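4. The Mill at Fanen

4.1 What has been claimed

Every account of the upper Brusik valley written in the last two generations has a mill at Fanen. It is marked on the parish trail leaflet, it is named on the board by the ford, and it appears in Beddoe's survey as "the lost corn mill of the Fanen tenants." We went looking for the evidence behind these statements and found less than we had hoped. All of them go back to Iolo Beddoe's typescript, and the typescript itself gives three grounds: a field name, a ditch, and a broken stone. We take them one at a time, because in the past they have been allowed to prop each other up.

4.2 The field name

The strip of wet ground below the lower house is called Mill Piece by the family that now farms it from Mathias. Beddoe took this as proof that a mill stood there. The name is not in the tithe schedule, where the same ground is entered only as "meadow," and it is not in either of the two estate rentals that list the Fanen holdings field by field. The first written use we can find is in a sale notice, by which time the valley's corn had been going to the mill at Venent for as long as anyone had kept receipts. A field can be called after a mill for many reasons. It may have paid rent toward one, or lain on the track to one, or been held by a man who worked at one. The old track from Fanen to Venent crosses this very strip. We don't say the name is worthless, but it can't carry the weight that has been put on it.

4.3 The ditch

Beddoe's second ground is a ditch that leaves the stream above the upper wall and runs along the slope for 50 yards before it is lost in rushes. He calls it a leat throughout, and the trail leaflet has followed him. We walked it in February, when the bracken was down and the line was as clear as it is ever likely to be.

Two things troubled us. The first is the fall. A leat is cut to hold its height while the stream drops away beside it, so that by the time it reaches the wheel there is a useful difference between the two. This ditch drops nearly as fast as the stream does. At the point where it gives out, the water in it would have stood hardly higher than the water it came from, and no kind of wheel that we know of could have been turned by what was left over. The second is the far end. There is no pond, no platform, no wheel pit and no tail race. Beddoe supposed that these had been robbed for stone or buried in slumped soil. That may be so. Slumping is plain enough higher up the bank, but the ground where the mill is supposed to have stood is flat and shows no sign of it, and a pit is a hard thing to rob.

A catchwater drain would look much like what we saw. So would one of the small channels used to float early water over a meadow, and the tithe schedule, as already noted, has meadow in exactly this place. We think the second of these more likely, though a trench across the line would be needed to settle it, and we have not been given leave to dig one.

4.4 The stone

There remains the stone. Beddoe saw it built into the gable of the ruined byre, drew it, and gave its width as 2 feet. It is still there. One face is flat and one edge is curved, and if the curve is carried around it makes a circle of the size he gives. He reported grooves on the flat face. We looked at it in low light at four in the afternoon, when any dressing ought to have shown up well, and could make out only one mark that we would be willing to call a groove. The rest seem to us to follow the bedding of the rock.

Even if the stone is part of a millstone, it is a small one. A hand mill would suit it better than a water mill, and hand mills are found at a good many upland farms, sometimes against the wishes of the landlord. It may also have been carried in. The byre is a late building, put up with whatever lay near, and its walls include a gatepost, part of a trough and a length of worked sill that must have come from a better house than any that stood at Fanen.

4.5 Loose finds

More has been made of the loose finds than they deserve. Beddoe's list has "mill irons," and later writers have repeated the phrase as though a spindle and its fittings had been laid out on a table for inspection. The typescript says only that pieces of iron were turned up by the plow near the ford and were thought locally to come from the mill. They were not drawn, weighed or kept. Plow soil beside a ford collects metal of every age, and a bent bar with no find spot tells us that there was once a bent bar. 

Figure 7. Mixed contents of a gray bin, with tools at the right and a crushed blue can at the left. 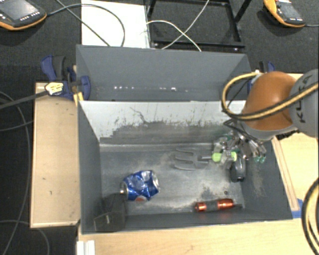 Lowri Phillips, who read this section in draft, thinks we have been too hard on the irons. Her view is that people who lived beside the ford would have known a mill spindle from a plow part, and that a local opinion, given freely and before anyone had an interest in the answer, ought to count for something. She adds that the lack of any mill in the rentals is "just what you would expect if the tenants were grinding on the quiet," and that a small, unlicensed mill might well have left a poor leat and no proper pit.

We have thought about this more than once and still can't accept it. The first point has some force. But the opinion comes to us third hand, and Beddoe was already asking about a mill when he collected it, so it was hardly given before anyone had an interest. The second point worries us more as a matter of method. If a mill is shown by a good leat, and a secret mill is shown by a bad one, then any ditch on any hillside will do. The same goes for silence in the rentals. An agent who noted the loss of a single gate at Mathias is not likely to have missed a working wheel in full view of the road – or, if he did miss it, we would like to see some reason why.

4.6 What can be said

The evidence allows a farm at Fanen with a managed meadow, a channel to feed it, and possibly a hand mill, which may have been used there or brought from elsewhere. It allows a field name of uncertain age that points toward Venent at least as readily as toward anything on the spot. It doesn't allow a water mill, and we have left the symbol off our map. Some 2,000 copies of the trail leaflet are in print with the mill shown, and we expect it will go on being visited.

One test is still open. The lower end of the ditch has never been cored, and if there is a filled pit under the rushes, a short line of cores would find it. Until that is done we would ask that the word leat not be used of this feature in the county record, where it was entered from the typescript without a site visit. The entry for the Brusik sheepfold, discussed in the next section, has the same history.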